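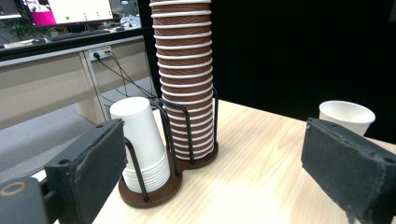 The cup dispenser on its table, white cups to the left and brown to the right.

Posted 14/03/2023

Readers of this blog will be aware that the tea and coffee arrangements at the Hosgate rooms have been under review since the new year. The review is now complete, and I set out below the arrangements that apply from this month, together with some remarks on how they were arrived at. I write in a personal capacity, although after nine years of looking after the rooms the distinction is not always easy to maintain.

The principal change concerns the cups. Until January these were kept in their plastic sleeves in the cupboard beneath the sink, and were brought out by whoever happened to be hosting. The sleeves were commonly torn open along the side, and the cups at the torn end did not remain in a condition one would wish to offer a guest. On one evening in February a full sleeve was found on the floor of the cupboard behind the dishwashing liquid, and had to be thrown out.

I had for some time favoured a dispenser of the kind used in offices, in which a plastic tube is fixed to the wall and cups are drawn from the bottom. Roswitha Oltmanns was opposed to this from the outset. Her objection was that the wall beside the urn is plasterboard and has already failed to hold a coat rack, and I was obliged to concede the point. She proposed a rack that stands on the table. After some correspondence we settled on the one shown at the head of this post, which was purchased from a homewares shop in Basside.

It has a dark reddish-brown wooden base in the form of two overlapping circles, one a little larger than the other, with black wire rods rising from it to keep each stack in place. The cups are stored upside down. I regard this as the chief merit of the design. Dust settles on the base of the cup, and a person taking one from the top of the stack has no occasion to put a finger inside it. The table itself is a light timber, and I will admit that I had expected the darker base to look heavy against it. Having lived with the combination for several weeks, I find it quite agreeable.

There has been some discussion of the two colours. The arrangement adopted at Hosgate is as follows. White cups are for tea and for cold water. Brown cups are for coffee. Guests are not expected to know this and should not be corrected, but those setting up are asked to keep the stacks separate and to refrain from topping up one colour with the other. Prasert Wiriya has asked whether the distinction serves any purpose. It does, in that it allows me to see which of the two is being used up more quickly, and to order accordingly. Under the previous system we twice ran out of coffee on an evening when there was enough tea in the cupboard to last until winter.

The question of how high to fill the rack has proved more difficult than anticipated. The wire supports the lower part of a stack very well. Above the wire the cups rely upon one another, and a tall stack will lean if it is put in carelessly. My own practice is to load the rack in two stages, pressing the first cups down firmly before adding the remainder. I have recommended a limit of 30 cups to a side for ordinary evenings. This is a recommendation only. For the larger gatherings it is reasonable to go higher, provided that the table is not going to be moved afterwards.

I should also record the matter of the lids. We do not supply lids. They were offered for a trial period last April, at the request of several regular attendees who walk home by way of the Hedegaard steps, and the trial was not a success. The lids did not fit the cups securely, two carpets required attention, and a good number of the lids ended up in the garden. Any person wishing to take a hot drink outside is welcome to bring a travel mug, and the urn tap has sufficient clearance for most of them.

The procedure for those setting up is accordingly as follows.

The rack is to be placed on the table before the urn is filled.

Fresh cups are taken from the carton in the hall cupboard and not from the kitchen. Opened sleeves are to be closed with a peg and returned to the carton.

The stacks should be checked at the interval and replenished where necessary.

At the close of the evening the cups may be left in the rack, covered with the clean tea towel kept in the top drawer. The base should be wiped with a cloth that has been well wrung out. It should not be rinsed under the tap, whatever the label on the underside may suggest.

Used cups go into the general rubbish. I regret this, and have written to the waste contractor at Imville to ask whether paper cups can be accepted in any other collection. The reply stated that they could not at present, on account of the lining. I intend to write again later in the year. In the meantime, there are 23 china mugs on the shelf above the sink, and any group of modest size is encouraged to use them in preference to paper, on the understanding that they will be washed, dried and put away on the same evening. The mug with the chipped handle has been withdrawn.

On the subject of cost, I have been asked whether the rack represented a sensible use of money. I believe that it did. The cups lost each month to crushing, spillage and general untidiness were never properly recorded, so I am unable to offer a comparison. I can report that no cups have been discarded unused since the rack was installed, and that the cupboard beneath the sink is now available for the purpose for which it was built.

The sugar and the stirrers remain under consideration. They are at present kept in a jam jar and a saucer respectively. Ms Oltmanns has put forward a small tray with a raised edge, and I have undertaken to measure the space at the end of the table before the next order is placed.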